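Briem folding craft table – review

2021-06-10, by Clodagh Scanlon

Bought this to replace the kitchen table for card making and a bit of sewing. Had it since November so it's had a proper go. Paid 80 pounds, delivery on top, came flat in one box.

Putting it up is easy enough. Four legs, clip in, done. The clips are stiff though – I broke a nail on the first one and the instructions are no help at all. Top is a good size and doesnt wobble unless you lean right on the end.
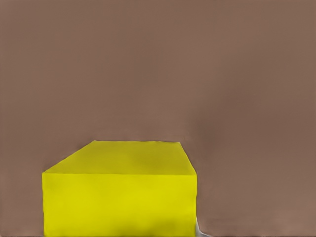 Issue 46

Glue comes off with warm water if you're quick. Left some overnight once, took ages with an old bank card and there's a dull mark there now. Iron on a folded towel, fine. Wouldn't risk it without.

Main moan is the height. Too low for standing, my back knows about it after an hour. The Flolis one adjusts but it's 200 pounds and weighs a ton, so no.

Folds away behind the door, wich is why I got it. Would buy again at that price. Not for heavy sewing machines – mine made the middle dip a bit.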